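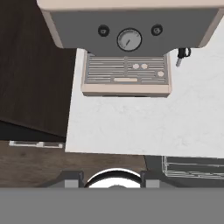 Household Manipulation Group, Drondisholm Robotics Lab

Home | People | Papers | Data | Contact

February
Bohdan Kravets and Zoia Karpenko

3. Gathering the examples

3.1 Why we started in simulation

I should say first that I never wanted to do this part of the work in a simulator. My earlier project, Bilyk, was all real kitchens and real crumbs, and I was rather proud of that. But Zoia had already built most of Ulano, our rendered kitchen, and she sat me down one afternoon and showed me how quickly you can put everything back where it was after a bad attempt. One key! On Bilyk a reset meant a cloth, a dustpan and quite a lot of muttering. So we moved over, and everything in this section was collected in Ulano.

Figure 1 shows the coffee machine counter from the gripper's own viewpoint, and it is the view our model gets as its main input. The fingers sit at the bottom, and the espresso machine is up at the top, with its gauge and its two black knobs on the grey panel and the slotted drip tray sticking out towards us. I like this view because the fingers and the tray are both in it, so the model can learn how the one lines up with the other. A fixed view from the side of the room gave us nicer pictures to put in talks, but the arm kept getting in the way of whatever it was reaching for.

Figure 1. The coffee machine counter in Ulano, as seen by the gripper. A round white object with a black rim is between the fingers, and the drip tray is further up, on the marble.

3.2 How an example is made

Each example is one attempt, driven by a person from start to finish. We had 26 drivers, mostly students from the Prorkmont building next door (thank you, all of you), and they steered the arm with a hand controller while watching a screen. I wanted them to see only the gripper view, on the grounds that a person shouldn't be allowed to use anything the model can't. Zoia thought this was cruel. We tried it my way for a morning, and the drivers spent so long hunting for the edge of the counter that I gave in, so they had a second, wider view as well. I still think this is a weakness in the data and I come back to it in section 5.

We gave very little instruction about style. If somebody wanted to come in high over the tray and drop straight down, fine, and if they wanted to creep in along the worktop, that was fine too. What we did ask was that they keep going after a wobble, as long as there was any chance of saving it. Those messy recoveries turned out to be the bits I wanted most, and in Bilyk we had thrown nearly all of them away (my decision, and a bad one).

3.3 What we kept

We ended up with 1,000 attempts in the final set. An attempt was dropped if the controller lost its connection, if the driver stopped before trying the task, or if the physics did something silly, like flinging an object through a wall. Simple failures stayed in, with a label saying so. Zoia and I each labelled the whole lot on our own and then argued over the ones where we differed, mostly on whether an object standing half on the tray lip should be called placed. We settled on no.

Between attempts we shifted the starting pose of the arm a little and changed the lighting. The surfaces stayed as they were: pale marble for the worktop, dark wood beside it. I'd have liked to swap those too, and the tool for it exists, but it made the shadows flicker and we ran out of patience before finding the cause. Anyone using the set should bear in mind that a model trained on it has only ever met one worktop.

The recordings are stored attempt by attempt, with the gripper view, the arm's joint positions and the finger opening all kept in step. The wider view the drivers used is saved separately and isn't given to the model in any of the tests reported in section 4.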